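About Nostine

Nostine is a laundry and linen care school in Harnport. We teach people to wash, dry, press and mend household fabrics, and we train staff for small hotels, care homes and guesthouses. Classes are kept to 12 people, and most are held in the evening.

The school was started by Xinyi Zheng, who had spent years running the linen room at the Prinosside guesthouse. New staff there kept asking her the same things about stains, shrinking and mildew, so she wrote the answers down. Those notes became our first course, and a later version is still handed out on the first night.

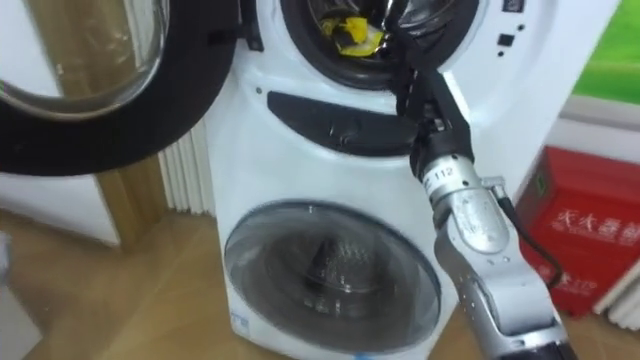
Sorting is the first subject in every course. Students learn to read care labels, check pockets and separate loads by fabric weight as well as color. Bright colors get a lesson to themselves. A yellow item like the one at the mouth of the upper drum should be tested for color loss before it shares a load with whites. We also cover detergent amounts, hard water and when to leave the softener out.

The basic course runs for 10 weeks and costs $180, including the workbook. The commercial course is longer and adds linen counts, storage, folding standards and record keeping. Mending is taught separately at our Cui Street room — bring your own scissors if you like a particular pair.
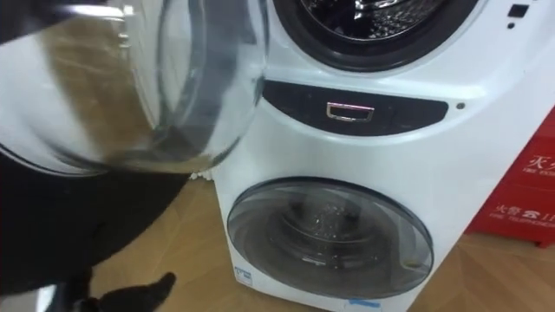
Do I need any experience to join?
Most of our students have none. The basic course starts with labels and sorting, and anyone who can attend the weekly class can follow it.

As of this fall, 581 people have finished one of our courses. Many took the basic course for their own homes. Others now work in linen rooms along the coast, and a few have come back to teach. Teachers are paid by the class and are asked to sit in on a full course before leading one.

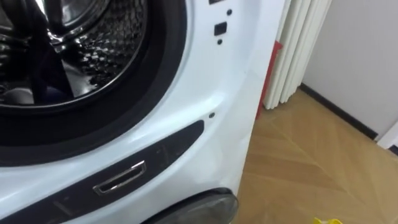

Each of them also spends an evening in the mending room, even those who plan to teach only washing. A good part of what reaches a linen room needs a seam or a button before it goes back on the shelf.

Enrollment for the spring courses opens in November. Places are given in the order that forms arrive, and there is a waiting list for the commercial course. Forms are at the front desk in Harnport.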